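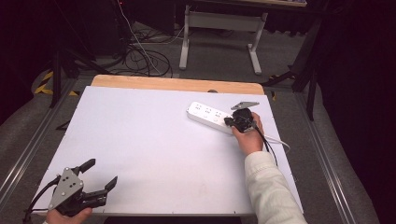

4. Recording the plug task with the hand-held gripper

By now you've got the Skukitz software running and your gripper paired (if not, go back to section 3, I'll wait). This section covers the plug task, the first one I give every new demonstrator at Camargo. It looks like nothing at all – you put an adapter into a power strip, you take it out again – and it still took me 18 tries before I had a recording I wanted to keep!

You do the job with your own hands and the gripper, and the robot learns from what the gripper's camera saw and how the fingers moved. So go at it the way you'd want the robot to go at it. If you fumble and hunt around, you are teaching fumbling and hunting around.

CAUTION: The strip you practice on must not be connected to the wall. Check the far end of the cord yourself, every session, even if you were the last one to use the bench.

4.1 Setting up the bench

1. Clear the board of anything the task doesn't need. Stray brackets and leftover screws love to sneak into a recording.

2. Put the power strip toward the far side of the board with the sockets facing up. Any angle is fine, and you should change it between batches. Marcelino Barbosa used to line his up dead straight every time, and we ended up with a robot that could only handle straight strips.

3. Run the cord off to one side so it doesn't cross the path of your gripper.

4. Drape the gripper cable behind your wrist and give it some slack. Lift the gripper, reach for the strip, come back. If you feel a tug anywhere, fix it now.

5. Open the fingers all the way and hold them low over the board, with the strip in view past the gap. I call this the home pose, and every recording starts from it.

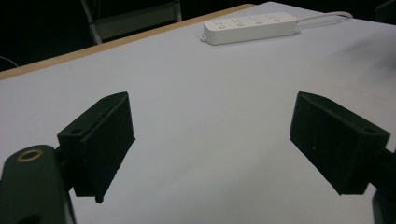
4.2 Checking the view

1. Open the Live tab and look at the gripper camera. Both fingers should be in the picture, one on each side, with clear board between them.

2. Find the strip. You want to see all of its sockets. If one end is missing, move the strip, and leave the camera mount alone! Bumping that mount means doing the whole calibration in section 2 over again, and I would not wish that on you.

3. Squeeze the fingers closed and let them open, twice, slowly. The width reading should follow along without jumping. A full open should come up as 90 on the bar. If yours stops short, look for grit in the joints before you touch any settings.

4. Go back to the home pose and hold still until the Ready light in the software turns green.

Note: A few smudges on the board are fine. Amos Halvorsen wiped ours down before every take for a week and it made no difference that I could find in the results.

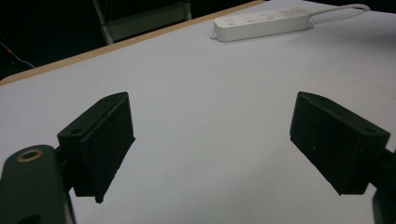
Fingers open over the board, with the power strip beyond them.

4.3 Recording

1. Press Start and stay in the home pose for a slow count of two.

2. Move in toward the adapter at an easy, steady pace. Close on the thick part of the body and keep off the cable.

3. Bring the adapter over the socket, line up the prongs, then push straight down. Small corrections are good here – I like to keep a few in, so the robot sees what getting back on track looks like.

4. Let go, back off the way you came, and return to home. Press Stop.

5. Name the take and mark it Keep or Toss. Do it right away. You will not remember which one was which after lunch, trust me.

CAUTION: Keep the fingertips of your free hand away from the jaws while they are closing. They pinch harder than you'd think.

Do 14 takes, then get up and stretch before the next batch. Tired wrists make jerky recordings. Our Udville set has 341 kept takes in it, done in short batches like this by Usha Thevar and me, and the later ones are a whole lot smoother than the early ones.

4.4 If a take goes wrong

Adapter slips out of the fingers: stop, mark it Toss, go back to home and start a new take. Please don't pick it up with the other hand and carry on.

Strip slides when you push: press a little more squarely. If it still creeps, fasten it down by its mounting tab.

Ready light stays gray: the gripper is moving too much, or the cable is pulling on it. Rest your elbow on the bench edge and try again.

Uploading your kept takes is covered in section 5.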